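Sisitz Handling Cell: Setup and Maintenance of the Gripper Unit
Student Project Report, Group 2
July 22, 2018

3. Setup of the cell

The cell consists of one arm on a fixed base, a parallel gripper with two fingers, a camera on the gripper body and a flat work surface. The control cabinet was supplied by Diteck. The software was taken over from the Csizmadia project of the previous year and was not changed, except for the home position and the closing speed.

At the start of the project the cell could not be used. The gripper stopped before the end of its stroke and the controller reported a position fault. The log held 3055 cycles since the last service entry, which was made in March.

3.1 Inspection of the gripper

The gripper was removed from the flange and opened on the bench. The guide rails were dry and the old grease had turned hard at the outer end of the travel. The drive belt had no missing teeth but was slack. One finger screw could be turned by hand. No damage to the motor or the encoder was found.

3.2 Work carried out

The rails were cleaned with a lint-free cloth and greased again. The belt was tensioned according to the Claltby service sheet. Both finger screws were replaced and secured with medium-strength thread lock. The camera cable was moved to the outer side of the wrist, as the old route rubbed against the housing when joint 5 was turned past its middle position.

After assembly the gripper was referenced in the open position. The encoder value at full opening was 2607 counts and was entered in the parameter file as the new upper limit. The old value was kept as a comment in the same file.

3.3 Check of the open position

The open position is checked from the gripper camera before each test series. Both fingertips must be in view with nothing between them, and the work surface must be visible through the gap. The lines on the surface are used for a coarse check of the wrist angle only – they are not accurate enough for calibration.
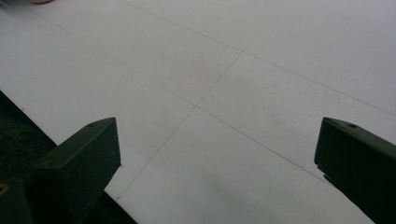

Figure 4. Gripper open over the white work surface, view from the gripper camera.

The round hole in the top face of each finger must stay free of grease.

3.4 Test run

The test run had 32 open and close cycles without load, at the reduced closing speed. No position fault was reported. A run with load was not done, as the foam parts had not arrived by the end of the lab period.

3.5 Open points

Belt tension should be measured again after the first loaded series. The service interval in the log sheet is still blank. The spare finger screws are in the drawer under the control cabinet – order the same length when they run out.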